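July 2020

Since my move to the apartment in Curnia I fold my laundry on a big table and not on the bed anymore. The bed was too soft. Everything I folded there slid down into the middle, and by the evening I had again a pile, only a little flatter than before. A table is better, and the best table is one with some fabric on top, so the cloth doesn't run away from your hands.

I like gray for this. I tried first a white sheet, and the white edges of my kitchen cloths disappeared on it completely. On gray I see red very well, and white also, and even the small threads that come out of an old hem.
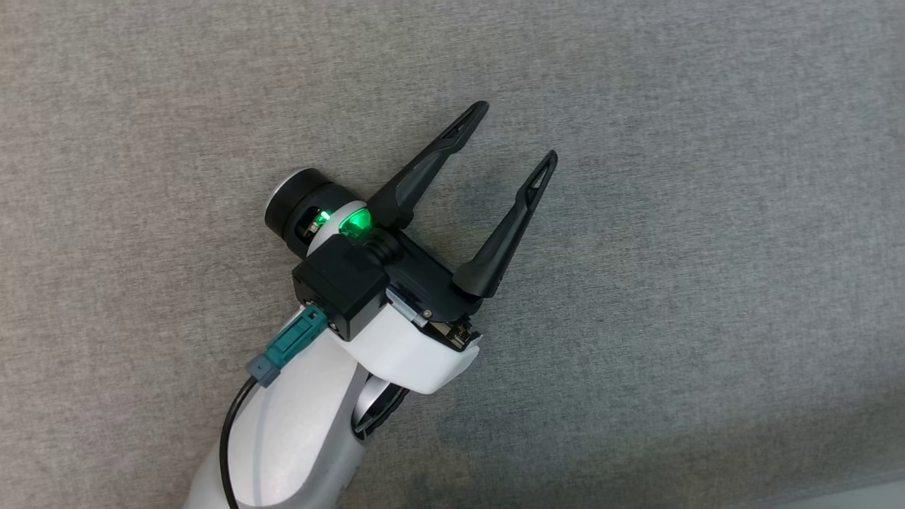 Does the cover under the laundry need to be thick?

It needs only to lie flat and have a little roughness. A felt or a woven blanket is enough, and a smooth tablecloth is the worst choice, in my experience.

Now to the red cloths, which are my subject today. My mother had red cloths in her kitchen and she ironed every one of them. I do not iron. I bought my first ones in a small shop on Kollia street, where the woman told me to wash them at 30 degrees for the first time and to keep them away from anything pale. I washed them at 40 and I had pink socks until December. So please listen to the woman in the shop.

The most difficult part, for me, was always the beginning. You take a cloth from the basket and it is a ball. Where is the corner? For years I pulled at any place I could find, and I turned the cloth three or four times in the air like a person making pizza. Then I learned to look for the border. If a cloth has a white band on its edge, you follow the band with your fingers and it brings you to a corner. You keep this corner in the left hand and go along the same band with the right hand until the next one comes. After this the cloth hangs between your two hands, and you can lay it down on the table and smooth it.

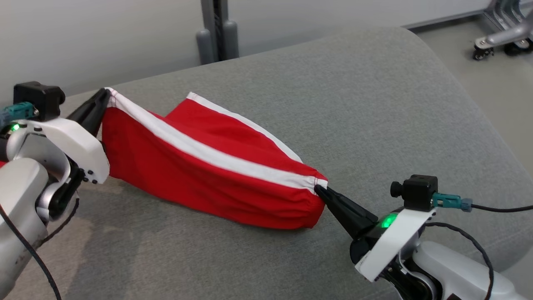

When I do it slowly, I let the bottom part touch the table first and then I bring my hands down toward me. The cloth opens itself a little on the way. What stays folded under, I pull out after. I smooth from the middle to the outside, with the flat hand, and then I fold in half, and in half again. My neighbor folds in thirds, because her drawer is narrow. Mine is an old wide one from Igwe, very heavy, and it accepts everything.

I also stopped putting the whole basket on the table. I take out two pieces, one for the left side and one for the right, and I leave the middle free for the work. It looks like a waste of space, but before this I always folded one cloth together with the sleeve of something else.

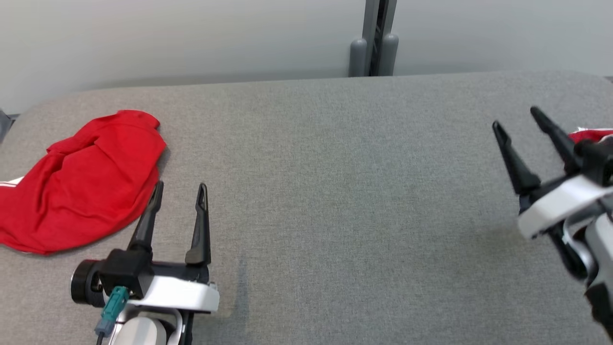
*Two red cloths, left and right, and the middle free.*

Some readers of my old post about the Hodoseck fair asked me if I roll the cloths or fold them. I fold. Rolled cloths look pretty in an open basket, but in my drawer they turn over each time I open it, and I find them in the back with the corners out. For travel I roll one and put it in a shoe.

Next time I want to write about fitted sheets, if I find the courage. I have now two of them waiting on the chair.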